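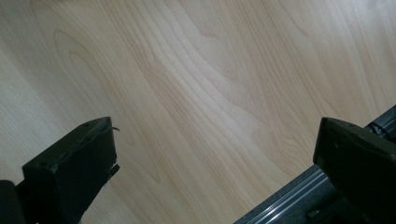 Percy Cabrera wanted it on record before anything else that the gripper should never have gone back into service without a second check, and I've put it first as asked. (I'm taking the minutes again, so you get my version of things!)

Present: the Luline crew, Percy, two people from Zotbridge on the phone, and me. Minutes of the April meeting were agreed with one spelling fix.

1. The fault

We spent most of the hour on this one. During a pick run the fingers opened while the arm was still moving and the part went over the guard and onto the walkway. No one was hurt, I'm very glad to say. The log shows grip force dropping out for 5 seconds with no alarm, and then coming back as if all was well. Percy went through 88 cycles from that shift and found the same dropout in 4 of them, all with the wrist turned past its usual angle.

Zotbridge think it's a cable getting pinched at the wrist. Percy thinks it's the controller, and they went back and forth on that for a good while – I stopped writing after the third round, sorry. We did agree that a lost force signal has to stop the arm, whatever the cause, and right now it doesn't.

2. What happens until it's fixed

The cell stays locked out. Urrego will do the picks by hand and knows it'll be slow. If anyone needs the arm powered for testing, two people have to be there and the walkway gets closed first. I asked if the tape we have counts as closed and was told no, so I'm ordering a proper barrier.

3. Fingers and spare parts

Worn fingers get swapped during the lockout. Werkura quoted us 5 weeks on a new wrist cable, which got a groan all round. Zotbridge will look for one on their own shelf and call Percy either way.

4. Actions

Percy – send the full log to Zotbridge tonight.
Zotbridge – write the stop on lost signal, and show it to us on the bench before it goes near the cell.
Me – barrier, and a new sign for the lockout board (the old one has faded so badly you have to guess at it).

5. Any other business

Parking again. Held over to next time.

Closed at 4:40 p.m.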